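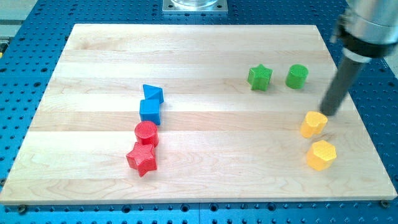

*maple board on the blue bench, kids' blocks on top*

**dbedoya_shop**

Okay so I finally got the maple board down on the perforated bench top and I'm pretty happy with it! Pale strips glued up edge to edge, rounded lip at the front, screwed down at the front corners. My question is finish. Right now it has one thin coat of Nurholm oil and I can't decide if I should stop there or go for something tougher. It's going to be a sorting and play surface (two little cousins, lots of plastic blocks) plus whatever small repairs I do in the evening.

**radebe_fan61**

Love the color against that blue. I'd leave it at oil. You can touch up a bad spot in five minutes, try doing that with poly.

**kosier446**

Disagree. Oil on a kids' surface is a juice stain waiting to happen. Two coats of water-based poly, sand lightly in between, done. Mine has had poly on it for 76 months and still wipes clean.

**radebe_fan61**

76 months, you counted??

**kosier446**

I write the date under every board I make, yes.

**Vusumuzi Mathebula**

I'm more worried about the screws than the finish. A wide glue-up like that is going to move across the grain come November when the heat kicks on. Are your holes slotted or just drilled tight?

**dbedoya_shop**

Uh. Drilled tight. Is that bad?

**Vusumuzi Mathebula**

Not a disaster, but I'd pull them and open up the holes in the board a little, longways across the grain. Washers under the heads if they'll fit.

**kosier446**

He's right about that one. Still say poly.

**dbedoya_shop**

Fine, slots first, I'll do it Monday after work. Does poly even stick over the Nurholm stuff or do I have to sand it all back?

**radebe_fan61**

Give it a couple of weeks to cure and test the underside first. Or, you know, leave it oiled :)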